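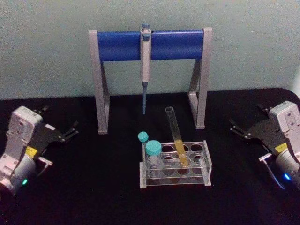 Tralard's tap water has tasted of cucumber since February, and the town has now been told, officially and in writing, that it isn't imagining things. The utility's report, released June 25, 2026, runs to 45 pages and confirms what anyone with a glass could have told you. Getting there took four months of small-volume lab work, the kind done with a single-channel pipette that spends its free time hanging from a blue bar on a bench stand, and it is fair to say the equipment was never going to make for thrilling television. The finding, for those who don't plan to read all 45 pages: the water is safe, the taste is real, and it is coming from the Budum reservoir.

Specifically, it is coming from algae in the Budum reservoir. A mild winter and a slow turnover left a layer of water sitting near the intake with more growth in it than usual, and some of that growth gives off compounds that people notice in absurdly small amounts. Most of these taste of dirt. Tralard got the one that tastes of salad.

Complaints to the utility's phone line reached 300 by the end of spring. The report sorts them by flavor. "Cucumber" leads by a wide margin, followed by "melon," "melon rind," "lawn," and a small but firm group who hold out for "celery." One caller reported that the water had improved and asked whether it could be kept this way. The report files that call under Other.

The town's first explanation, mailed with the February bills, was that the taste was "likely related to household plumbing." This went over about as well as you'd think. A good many people ran their taps, cleaned their faucet screens, and replaced filters that had nothing wrong with them. Hardware sales on Main Street are said to have been brisk. The second explanation, mailed with the next bills, withdrew the first one in a paragraph that began "Following further review" and never quite arrived at the word "sorry."

Further review meant sending samples out. The utility hired Nulix, a contract lab, to test water from the reservoir, the treatment plant, and 17 addresses around town, with the addresses picked so that old pipes, new pipes, and everything between got a turn. If plumbing were to blame, the results should have wandered from house to house. They didn't. The same compound turned up in all 17 homes and at the plant, and it was strongest at the Budum intake, which does not have household plumbing.

The report gives the compound's full chemical name in several places. It has two hyphens and a comma in the middle and will not be appearing here. 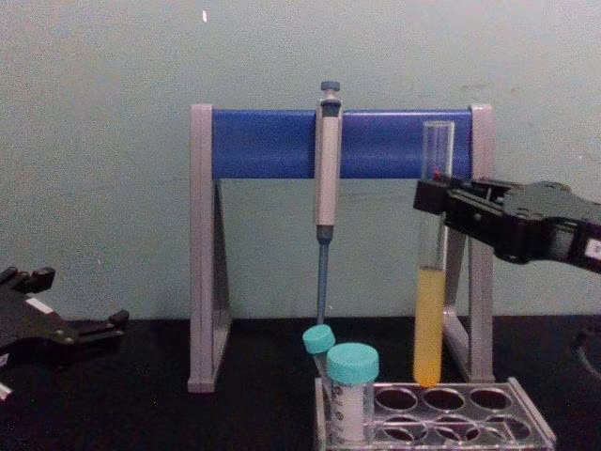 Is the water safe to drink?

The report says it is. Nulix also tested for the toxins that some kinds of algae can produce, found none in any sample, and recommended that the utility go on testing every week until the reservoir settles down. Boiling isn't needed and, according to the report, makes the taste more noticeable while you do it.

That last point will come as news to the households that have been boiling everything since winter and drinking it lukewarm out of a sense of duty. The utility never told anyone to boil. It never told anyone not to, either, and the rumor filled the space nicely.

Not everyone has suffered. Valentini, the bakery and café by the bus station, put a sign in its window in March reading "Our Water Comes With Cucumber, No Extra Charge," and has sold a good deal of iced tea on the strength of it. The bread, according to the counter, is unaffected. The coffee is another matter, and opinion among the regulars has split between those who say you can't taste it under the roast and those who have moved on to orange juice. The sign was supposed to come down when the problem was fixed. It has since been laminated.

The fix is where the report becomes slightly less fun. There are two parts to it. The short-term part is carbon: powdered activated carbon goes into the water at the treatment plant, grabs onto the compound, and gets filtered out again. Plenty of towns do this every summer without any fuss. Tralard used to be one of them, until the dosing equipment was taken out of service during an earlier round of savings and put in a storage building, where the report notes it was found "in incomplete condition." A replacement has been ordered. Delivery is expected in late summer, by which point the algae may have left of its own accord and everybody can claim the credit.

The long-term part is moving the intake. At present the pipe draws from a shallow shelf on the east side of the reservoir, a spot chosen decades ago when the shelf was a good deal deeper. Silt has been coming down the creek ever since. The plan is to extend the pipe by 300 feet into cooler, darker water where algae have less to live for. The report calls this "a modest extension." The bill for it hasn't been published, which in Tralard is usually a sign that the word "modest" is doing some work.

There is also a line in the appendix, easy to miss between two tables, about how the utility judged the taste in the first place. Up to the middle of spring it relied on plant staff, who drank the water every day and reported that it was fine. Staff who drink the same water every day, the appendix observes, "may become accustomed to it." The town is now going to train tasters from outside the plant, and applications are open. No experience is required. Applicants must be nonsmokers and must be able to tell cucumber from celery, a skill that turns out to be more contested here than anyone knew.

In the meantime the advice is to chill the water, which dulls the taste, or to leave a pitcher in the refrigerator overnight. An ordinary carbon filter jug will also help, and the utility will take five dollars off the July bill for any household that sends in a receipt for one. The offer covers jugs bought since February. It does not cover faucet screens, replacement washers, or any of the other items people bought after being told the trouble was in their own kitchens. A spokesperson for the utility said that this was "under discussion." So far the discussion has produced a form, and the form asks for the original packaging.

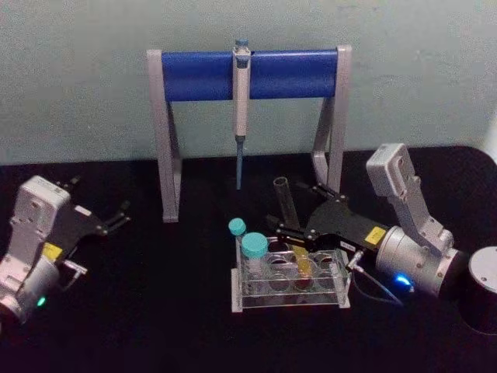 ## What happens next

Weekly results will be posted on the utility's website and taped inside the front door of the town hall for those who prefer their chemistry on paper. Each posting will give a number for the reservoir, a number for the plant, and a plain-English line underneath, which the utility has promised will be written by someone who didn't write the February letter.

The intake extension goes to a public meeting in July. Water will be served. The notice doesn't say where it's from, though the last such meeting drew some comment when the head table was seen to be drinking bottled.

Residents who still notice the taste are asked to keep calling the complaint line and to give their street, the time of day, and whether it was the hot tap or the cold. The recorded menu has been updated. For cucumber, press two.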